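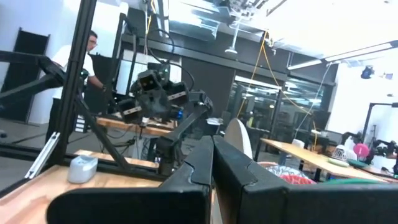 Sivden is a software layer for two-armed robots that sits between a learned control policy and the motor drivers. It takes short batches of predicted joint positions from the policy, blends each batch into the one before, and decides when a batch has become too old to use. Its makers describe it as a "planner." Most outside readers of the code would call it a scheduler with some filtering attached, and the term planner is used in this article only where the makers' own documents are being reported.

The software grew out of Primis, an older teleoperation package whose logging format it still uses. Early copies were passed around as a patch to Primis, and parts of the code still carry the older name, including the configuration loader and most of the error messages.

Design

Sivden runs as three processes. The first gathers camera images and joint readings and stamps them with a common clock. The second calls the policy. The third, named Raju in the source tree, holds the queue of pending motions and sends commands to both arms at a fixed rate. If no fresh batch arrives within 2,000 milliseconds, Raju holds the last commanded position and waits for an operator.

Blending is a weighted average across overlapping batches, with older predictions given less weight. This produces smooth motion and looks good on video. It also has a known cost: when two batches disagree about which side of an obstacle to pass, the average can go straight through the middle. The documentation mentions this in a footnote and suggests a shorter overlap, which brings back the jerkiness that blending was added to remove.

There is no collision model of the table, the objects or the other arm. Each arm has a box-shaped limit on where its gripper may go, and the two boxes overlap in the center of the workspace. Keeping the arms apart there is left to the policy. The project page nevertheless lists "two-arm coordination" among the features.

Dish rack task

The task most often used to show Sivden is the loading and unloading of a wire dish rack on a tabletop. Plates are thin, they stand close together, and the far side of each one tends to be hidden from the wrist cameras once another plate is in front of it. A head-height view helps with choosing a slot but is poor for judging the tilt of a plate on its way in.
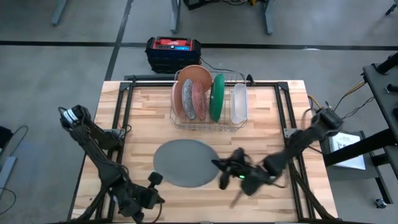
Morfudd Mostyn objects that the rack itself does much of the work attributed to the software. In her reading, a plate let go slightly off line will often be guided upright by the wires, so a success on this task says little about how well the timing layer tracks its commands. She has asked for the same runs to be repeated with blending switched off. The makers replied that this was planned. No such comparison has been released.

The published log covers 238 attempts. Of these, 143 are marked complete, and 86 of the completed ones began with the rack in its usual position. The log doesn't say how many attempts began that way in total, so the success rate for a moved rack can't be worked out from it. Nor does it separate a late batch from a bad grasp. Both are entered as "policy error," a label that conveniently leaves the scheduler out of it.

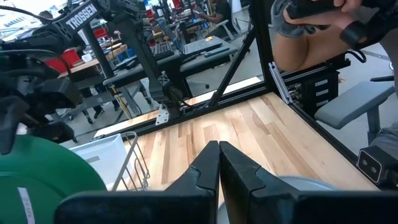 Operator takeover and logging

An operator with a handheld controller can interrupt a run at any time. Sivden then records the correction along with the joint readings and marks it for later training. The handover is abrupt in older releases. Newer ones ramp between the last automatic command and the first manual one.

Whether an attempt with a takeover counts as complete depends on the version of the logging tool. In one release a single short correction was allowed; in the next it was not. Results from the two are listed together on the project page.

Replay is handled by Pendeck, a separate viewer that lines up camera streams with the command queue. It is the best regarded part of the package and is used by people who don't run Sivden at all. Its timeline shows plainly where batches arrived late, which the summary reports leave out.

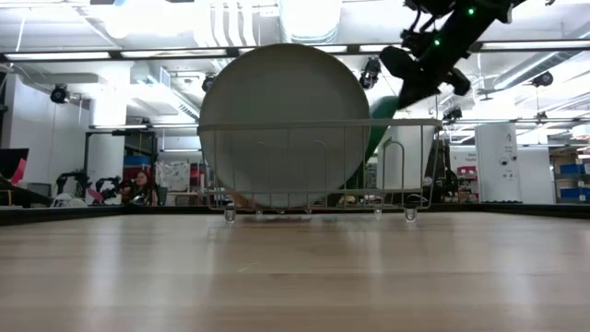
Green dish held at a tilt behind a white plate in the rack.

Reception

Users generally agree that Sivden is easy to install and that its clock handling is sound. Disagreement is mostly over whether it improves task success or only makes the motion nicer to watch. A release in January renamed the blending module "adaptive planning" with no change to the weights.

See also: Action chunking; Teleoperation; Motion planning; Primis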